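# The Kekier Table Topper, Marble Pattern

We've been making coverings for tables and counters at Drallska for a good while now, and the Kekier is the one people write to us about the most, usually to ask whether it comes in a size that will fit their grandmother's table. It may well! Keep reading, and have a tape measure handy.

The Kekier is a smooth, wipeable topper that you lay over a table, a desk, a laundry counter or any flat surface that has seen better days. It has a soft marble pattern printed across the whole top, and a thin felt backing underneath so it doesn't slide around every time somebody leans on it. You can roll it out for a busy afternoon and put it away again, or you can do what most of our customers seem to do, which is roll it out once and forget there was ever a table under it.

## About the pattern

We went back and forth on the color for longer than we'd like to admit. Our first marble was a bright white with gray streaks, and it looked lovely on a screen and rather cold in an actual kitchen. The one we settled on is called Clornero, and it's a quiet grayish beige with cloudy patches of off-white, light gray and a little tan. Fine reddish-brown veins run through it along with some whitish lines, so there's a bit of warmth in it without the whole thing turning pink.

Clornero does change with the light, and we think you should know that before you order. Under a warm lamp the beige comes forward. Near a window, especially on a gray morning, it leans cooler and you may notice some blue in it. If you're trying to match it to a wall or a cabinet, please send for a swatch first (they're free, and they come in an ordinary envelope) and carry it around the room for a day or so. 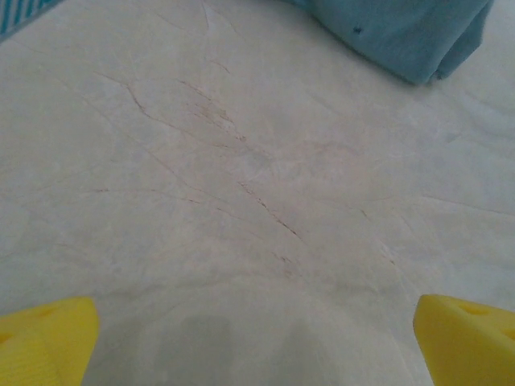 Crumbs and dust are the other thing people ask about. A plain white top shows every speck, and a plain dark one shows every speck plus your fingerprints, but a mottled surface is a good deal more forgiving between wipes. It also makes a nice calm background for colored linens. Blues look especially good on it, in our opinion, and so do stripes, if you have a stack of dish towels that spends more time on the table than in the drawer.

## Folding, sorting and everything else

We first had mealtimes in mind, and the Kekier is perfectly happy with plates and glasses on it. Over the years, though, we've heard from so many folks who use theirs for folding laundry that we started keeping it in mind when we choose the finish. The top is smooth enough that a cloth slides easily when you want to straighten it, and there's no raised texture to snag a knit or a loose thread.

It's a pleasant surface for wrapping presents, too, and for jigsaw puzzles, and for rolling out paper for the kids. We don't recommend cutting on it. A craft knife will go through the top layer, and we can't repair that for you, much as we'd like to.

## Sizes

The standard Kekier is 100 centimeters wide, and we sell it by length, cut to order. Measure the flat part of your table only and don't add anything for overhang, as the topper is meant to stop at the edge. Corners come square unless you ask for them rounded. If your table is round or oval, trace it on newspaper and mail us the tracing; we'll cut to the line and send the paper back with your order if you'd like it.

- **Width:** 100 cm
- **Thickness:** 2 mm, including backing
- **Pattern:** Clornero marble
- **Finish:** matte
- **Corners:** square or rounded
- **Item number:** 339

## When it arrives

Your topper comes rolled with the pattern facing out. Lay it face up in a warm room and give it 8 hours to relax, or simply leave it overnight. The ends may curl a little in the beginning, and a few heavy books will take care of that. Please don't iron it, even on low and even through a towel.

## Care

Wipe with a soft damp cloth and a drop of dish soap, then dry it off. Tomato sauce, turmeric and ballpoint ink should be wiped up right away. Hot pans need a trivet, always. For storage, roll it loosely around a cardboard tube and stand it in a closet, and try not to fold it, as a hard crease can take weeks to settle.

## Goes well with

The Ragnarsson edge clips hold the corners down on a porch or patio table, and they come off without leaving a mark. We pack them in sets of 8. They fit most tabletops, though very thick farmhouse ones may be too much for them.

Orders placed before noon are usually cut the same day. Our workshop closes for two weeks in June, and anything ordered during the break is cut in the order it came in once we're back.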